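拿着夹爪教机器人干活：和Vivness一位示教员聊了一下午

先交代一句，我去之前以为会看到一排人戴着头盔打游戏似的遥控机械臂，结果第一眼看到的是桌子、托盘、杯子，还有一小袋白色颗粒。 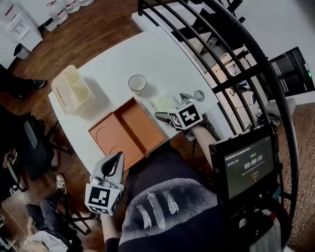

“一开始谁都会手抖”

跟我聊的这位示教员不想露名字，那就叫她“师傅”吧（她听了直乐）。她原来在Udgate做遥操作，坐在屏幕前推手柄，机械臂在另一个房间动。来Vivness以后换成手持夹爪，两只手各握一个，上面带着印了黑白方块图案的小方块，系统靠它认出夹爪的位置和朝向。

“遥控的时候你老觉得隔着一层，”她说，“现在是自己的胳膊伸过去，夹到没夹到，手上有数。”

我问哪种更累，她想都没想：“手持的！肩膀酸。但是快啊。以前遥控录一条要99秒，现在同样的动作30秒就收工了。”

慢一点，再慢一点

我也厚着脸皮试了一把，夹一个小袋子，夹了三回才夹起来……师傅在旁边说我太急了。“你平时拿东西，手是冲过去的，到跟前才想怎么捏。机器人学你，也会冲过去。所以靠近之前先把夹爪的角度摆好，停半拍，再合。”

她最烦软的东西，袋子一捏就变形，每次样子都不一样。那硬的呢？“杯子也烦，透明的，镜头看着费劲。”我说那还有不烦的吗，她指指托盘：“这个乖。”

录坏的怎么办

来之前一天，他们录了61条，留下55条。剩下的有的是手挡住了标记，有的是她中途打了个喷嚏。不过夹滑了又补救回来的，Layug项目组会要求单独留着，说机器人也得学学怎么收拾烂摊子。

新的一批任务10月开始，内容还没定。师傅只提了一个要求：“桌子能不能给我调高一点。”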